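Stripping and Preparing Small Stranded Wire

Last updated 09/01/2018 by Hemi Paewai

These notes cover thin stranded copper wire with plain plastic insulation, the kind used for low-voltage lamps, doorbells and battery holders. They do not cover household mains wiring. Disconnect the supply and remove any batteries before you start.

What you need

Wire strippers with marked gauge notches
Flush cutters
A small vise or clamp with smooth jaws
Terminals or a screw connector to suit the wire
A multimeter

Cutting to length

Measure the run along the path the wire will take, corners included, and add a hand's width at each end. Cut square across with the flush cutters. A slanted cut leaves strands of different lengths, and the short ones will not reach the back of the terminal.

Stripping

1. Check the gauge printed on the reel or the insulation. If there is no marking, start with a notch larger than you think you need and work down.

2. Set the strip length from the terminal. Most screw connectors have a gauge line molded into the side. The Dellari blocks I use do not, so I hold the wire against the metal insert and mark it with a thumbnail.

3. Close the tool, turn it a quarter turn each way, then pull straight off. Do not rock it.

4. Look at the strands. If any are nicked or missing, cut the end off and start again.

Holding the wire

Short lengths are difficult to work on by hand. Clamp the wire by its insulation, never by the bare copper, with the end pointing up and clear of the jaws. Tighten only until the wire stops sliding.

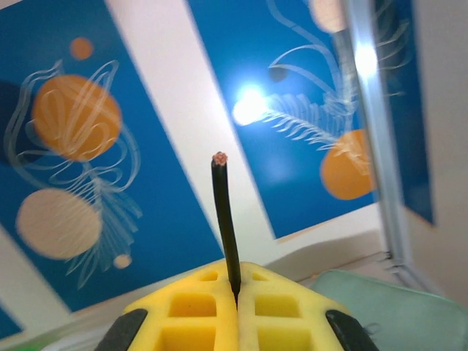 Twist the strands in the direction they already lie, using light pressure. Two turns are normally enough. Over-twisting makes the end thicker and it may not enter the terminal.

Finishing

Insert the end fully and tighten the screw. No bare copper should show outside the connector. Tug the wire once. If it moves, loosen the screw, inspect the strands and refit.

Test continuity end to end with the meter before reconnecting the supply. A reading that jumps when the wire is flexed usually means a loose screw - check both ends before replacing the wire.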